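Van der Linden Fieldhouse
Pre-season court and equipment check
Completed by: Khairul Siregar, facilities
Reviewed by: Adoración Cabello, athletics
Date: 8/11/24

Ratings used: OK / Fix before first practice / Fix before first home game

MAIN COURT

1. Floor surface, no raised boards or loose screws – Fix before first practice
Two boards lifting on the north baseline, left of the lane. You can feel them through a shoe. Taped off for now. The same spot was glued in February and did not hold, so the flooring contractor should look at what is under it.

2. Floor finish, no slick or sticky areas – OK
Recoated over the summer. Volleyball should keep using the treated mop and stay away from the spray cleaner.

3. Lines and lane markings – OK
Three-point line repainted. Corner distance measured on both ends and matches the plan.

4. Clearance behind baselines – Fix before first home game
South end is fine. At the north end the media table was left too close to the line. It goes back against the wall, and the floor tape showing its position needs to be redone.

BASKETS

5. Backboard glass, no chips or cracks – OK

6. Backboard padding, bottom edge and corners – Fix before first practice
North padding is split at the right corner and the foam shows. Replacement ordered from Stolus.

7. Rims level and at regulation height – OK after adjustment
South rim was low. Reset and measured again from the floor.

8. Breakaway release, both rims – OK
Tested by hand only. Coach Hartono asked for a proper tension test before the Clultis game. I agree, but we have to borrow the gauge.

9. Nets – OK
New on the main baskets. Side baskets still have last year's nets, which are good enough for practice.

10. Safety straps and hoist cables – OK
Tags current. The hoist on side basket 3 is noisy but runs smoothly. Watch it.

BLEACHERS

11. Open and close fully, no binding – Fix before first home game
East bank stops short on the second pull. Do not let students force it. Call me and I will bring the motor key.

12. Handrails and end rails in place – OK
All rails on the west side checked for play at the socket. One bolt tightened.

13. Posted capacity matches permit – Fix before first home game
Sign by the lobby doors reads 3,420. The permit says 2,914, with the upper corner sections closed. New sign needed, and the ticket office has to be told the right number before sales open.

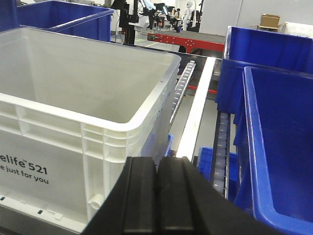

14. Aisle lights – OK
All working on both banks. The switch is still labeled wrong at the scorer's end.

TRAINING ROOM AND EXITS

15. Defibrillator, battery and pads in date – OK
Wall unit by the trainer's door. Dewanti Lumenta checks it monthly and signs the card.

16. Exit doors open freely, nothing stored in front – Fix before first practice
Ball racks were parked across the southwest doors again. Moved during the check. Coaches, please use the closet.

17. Exit signs and emergency lights – OK
Ran on battery for the full test.

18. Spill kit and towels at both benches – OK

Reviewer's comments (A. Cabello)
Item 1 comes first. If the boards are not repaired, practice moves to the Sodden gym and the women's team keeps its early slot there. Item 13 I will take to the ticket office myself. Please send me the padding delivery date when Stolus confirms it – the work order is 652. Recheck of all open items to be signed by both of us.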